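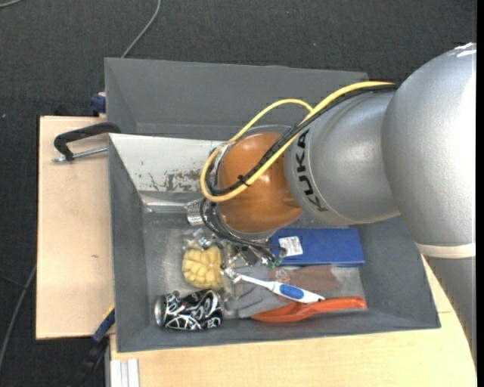 Sorting and Keeping a Mixed Bin

A mixed bin is an open box that takes whatever has no place of its own: spare fittings, part-used rolls, small boxes, odd tools. Most workshops have one. It works as long as it is emptied on a schedule and kept shallow enough to see the bottom.

Choosing the bin

A rectangular bin with sloping sides is easier to work from than a straight-sided one. The slope lets a hand get under items at the edge, and long pieces can be tipped out against it. The drawback is a smaller floor, so measure across the base when checking whether something will lie flat.

Depth matters more than length. At 200 mm most items can be found without digging. Anything deeper should be split with a loose divider.

A plain grey interior shows up most small parts. Dark screws and black plastic caps are easily lost in a black bin.

Placing it

Set the bin on a flat work surface with the rim below elbow height. On a wooden top, put a thin rubber mat underneath to stop the base marking the wood. If the floor around the bench is carpeted, keep the bin well back from the front edge. Washers and pins dropped into dark carpet are best found with a torch held low, then a magnet wrapped in a cloth.

Emptying and sorting

1. Lift out boxes and anything with a cable attached.
2. Remove long pieces next, one at a time. Do not pull from the middle.
3. Take out tools and return them to their rack.
4. Tip what remains on to a tray and sort by size.
5. Brush out the bin before refilling.

Items which have gone through 3 sortings without being used should be labelled and moved to storage, or thrown away. Lensa Araya, who kept the stores at Hornbridge, wrote the month on a strip of tape when an item first went in. March tape still present in September was reason enough to clear it.

Worn and flaking paint

Painted walls wear first where things are dropped in, generally high on the inner face. Flaking paint will get into bearings, adhesives and anything oily. If the age of the paint is unknown, treat it as containing lead and do not dry sand it. Where the paint is known to be safe, scrape off loose material, rub the edges down with fine wet-and-dry paper, wipe with white spirit and leave to dry fully. Apply two thin coats of metal primer, or the maker's recommended primer on plastic, then the top coat.

Scuffs on a bare metal floor need no treatment unless rust appears. A cut piece of ribbed matting will reduce further marking and keep round items from rolling. Leave a 19 mm gap at one end so the mat can be lifted for cleaning.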